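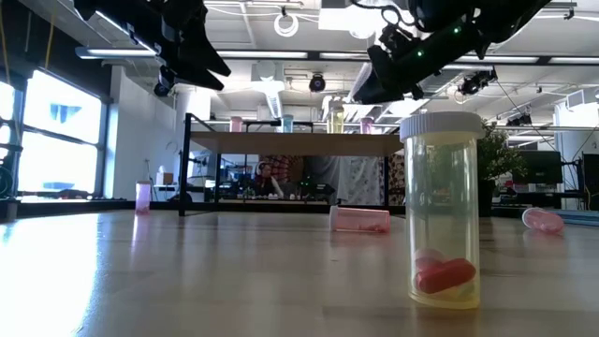
How do you know a robot has learned a task and isn't just repeating what you showed it?

You change something it hasn't seen changed before, like where the object starts or how the light falls, and you count how often it still gets the job done. If the count drops hard, it was repeating.

I wrote those two sentences on the inside cover of my project notebook and I am copying them here so I can be annoyed in two places.

2019-09-29

Long one in the lab. We are at 191 demonstrations. The target is 200, and everybody except me seems to think that when we hit 200 a bell will ring and the arms will start putting pill bottles on the shelf by themselves. I asked Szymon where the number came from. He said it was in the plan. I wrote half of the plan and I don't remember it being based on anything. I'm pretty sure we picked it in June because it fit on the schedule.

For the record, the task as it stands: bottles start on the table, some upright, some on their sides. The arms pick them up and set them standing on the shelf. That's all Clovier does, or is supposed to do. On the sign-up sheet for the fall showcase it says Clovier "helps older adults organize medication at home." I did not write that. There is no home. There is a table and a black shelf with a flat board on it, and a class that needs a grade.

Spent the first hour on the tipped ones. An upright bottle is easy, you come down on it and close. One lying on its side is a different animal. If the cap faces the wrong way the arm has to come around, and whoever is driving starts to sweat, and you get a demonstration full of little hesitations that the model will then faithfully learn. Nikola is the best driver we have. Hers are smooth. Mine look like somebody parking a truck in the dark. Mr. Kwiatkowski says variety in the demonstrations is good and we should keep mine in. I think he is being kind, and I also think it's bad advice, and I told him the second part.

His answer was that if we only keep Nikola's, we get a robot that works when everything goes the way it goes for Nikola. Which, fine. That is a fair point and I had nothing to say to it at the time. On the bus I came up with something: variety in where the bottle is and variety in how badly a person drives are two separate things and we keep throwing them into one pot. I'll bring that up next time. He will probably say "so test it," and then I'll have to.

The glare was back on the table. The top is glossy and the window throws a big white-blue patch on it, and the patch moves as the day goes on. Teodor wants blinds. Szymon says leave it, real rooms have windows. I lean toward Szymon for once, except that we have never written down what time each demonstration was recorded, so if the thing only works in the morning we won't be able to say why. I started a column for it today. That leaves 191 rows with nothing in it. Teodor said the file times will cover it. Maybe. He also copied all the files to the new drive last week, and I would like to see what the file times say now.

The see-through bottles are my other complaint and I'm going to put it down here because I've run out of people to say it to. You can see the pills through the sides and half the room through the rest. I asked in June whether we should start with plain solid blocks and work up. I got voted down because blocks are boring and nobody stops at a showcase table for blocks. So now we have yellow and pink and blue ones, very pretty, and no way of telling whether the model is finding the bottle or finding the white cap. My money is on the cap. Every bottle we own has a pale cap. If I put a bottle down with a dark one I bet the arm would sit there like it was waiting for a bus. I'm going to paint one and try it, and I'm not going to warn anybody first.

Salamatu came by with the forms for the money. The course gave us 3000 dollars for the semester and Trindier is supposed to send spare gripper fingers, and she wants both in one table by the time the midterm report is due. She asked me how it was going and I said we were collecting. She said that's what we told her last time. She's right. She doesn't care about robots at all and she asks better questions than any of us. She wanted to know what happens if it picks up the wrong medicine. I said it doesn't know what medicine is, it knows "bottle" and "shelf," and she looked at me for a while and said so what does the sign-up sheet mean, then. I told her to ask Szymon.

After lunch we ran the current model. 20 tries, bottles placed by Mr. Kwiatkowski so that we couldn't help it along. I kept the tally and I made everybody agree beforehand what counted, after the mess last time when Szymon called it a success if the bottle touched the shelf on the way down.

Rules we agreed on:
Bottle ends up standing on the shelf board by itself.
No hands on the table after the start.
If it knocks over one that's already up there, it fails.
If we have to hit stop, it fails, whatever the reason.

I'm leaving the result in the notebook and not typing it here, partly because my handwriting for the middle of the list needs to be checked against Nikola's and partly because I'm in no mood. Upright bottles, decent. On their sides, bad. The part that bothers me is that two of the failures were starts I would have sworn were the same as ones we'd recorded over and over. Teodor thinks the shelf got bumped. It could have been. We have no tape on the table marking where the shelf goes. We do now, since I went and got some.

Szymon wants to show a video at the showcase instead of running it live. He already has a clip he likes, where it does one bottle and then the next with no pauses. I said if we show the clip we have to put the tally next to it. He said people don't read tallies. I said then print it big. This went around a few times. Nikola finally said we could do both, clip on the screen and the real thing on the table, and let people put the bottles down themselves. Szymon went a bit pale at that, and I liked the idea much more when I saw his face, which isn't a nice thing to write but it's my diary.

I should be fair, because I reread the last few entries and I sound like I hate this project. I don't. There was one try this afternoon, near the end, where the arm came down beside a bottle, missed, backed off, and came in again at a different angle and got it. None of us drove it like that on purpose. Everyone yelled. Mr. Kwiatkowski said, there you go, recovery. I yelled too. Then I thought about it for the rest of the session and I'm fairly sure I know where it got it from: my demonstrations. The truck parking. Miss, back up, try again. I must have a dozen of those in the pile. So either the robot recovered, or it copied a clumsy person at a lucky moment, and from the outside those look exactly alike. See inside cover.

I told Nikola this and she said, well, that's how she learned to parallel park too.

Erkeck is the other team in our section, the ones with the cart that follows a line. They're finished. Their cart follows the line. They've moved on to painting it. I used to think they had picked something too easy and I'm starting to think they had picked something you can check.

Things for next session, before I forget:
Paint one cap black.
Split the demonstrations by driver and train on Nikola's alone, then on all of them, same test for both.
Ask Teodor about the file times while he still remembers what he did.
Get the Jakubowski manual back from Szymon. It has the torque limits in it and he's had it since summer.
Rewrite the showcase line. "Clovier puts pill bottles on a shelf" is true some of the time. Find out how much of the time and add that.

Nine more demonstrations to go and I've signed up to drive four of them. I asked to do only tipped bottles, cap facing away, the kind everyone avoids. Szymon said that would bring down the average quality of the set. I asked him how he was measuring quality and he went to get a coffee.

Bus was late. Reading for the other class not done.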